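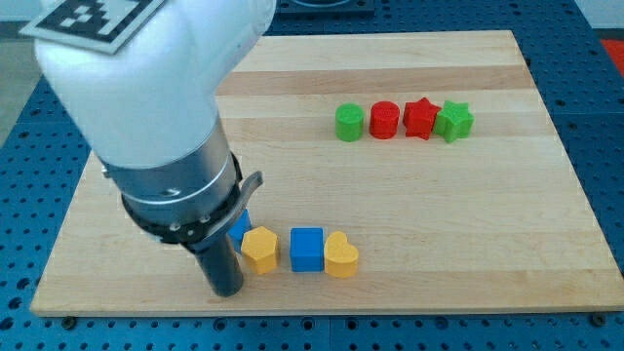

Fri 27 November

Regular readers will know I can't leave a good bolt alone, so you can imagine how happy I was to spend the whole of yesterday looking after the pushing cell at Flurholm! It gets a proper going-over every 1,000 runs, and this time Jouko Valtonen let me do nearly all of it while he drank his coffee and pointed.

First job was the rod. We park the arm, take the rod out from under the black collar and roll it along a flat plate to see if it wobbles. Ours had the tiniest wobble, so in went the spare. Then the small fasteners round the collar, a little on each one and always going across to the opposite side – I went round in a circle once in September and had to start again, with Jouko watching.

Next, the board. It's lovely pale stripy wood and I'm far too fond of it. It came off, got a wipe with a barely damp cloth and went back on the blue table, and I left the front bolts a touch slack until it sat properly flat. If a corner is proud by even a hair, the rod drags there and you hear it before you see it (a sort of squeak, horrible).

Setting the height is my favourite bit. You bring the tip down over bare wood, slide a strip of ordinary paper underneath and keep lowering until the paper just starts to catch, then come back up a whisker. I do it at 10 spots now. Trondo's setup sheet says four, but Hanne Kemppainen swears by the extra ones and she has rescued me often enough.

After that the blocks go back out. I do two rows, cylinders and stars at the back, then blue and yellow along the front, with plenty of clear board left for pushing things about. The yellow heart is still the one I'd save in a fire.

Last of all we check the square marker on top of the arm. If it has shifted at all, the camera's idea of where the arm is goes off with it. I pressed down one edge that had started to lift, ran the check again and wrote it up in the Lerka log. The counter stood at 3,226 when I shut the book.

Still to do: order another rod, and find out who has walked off with the good hex key.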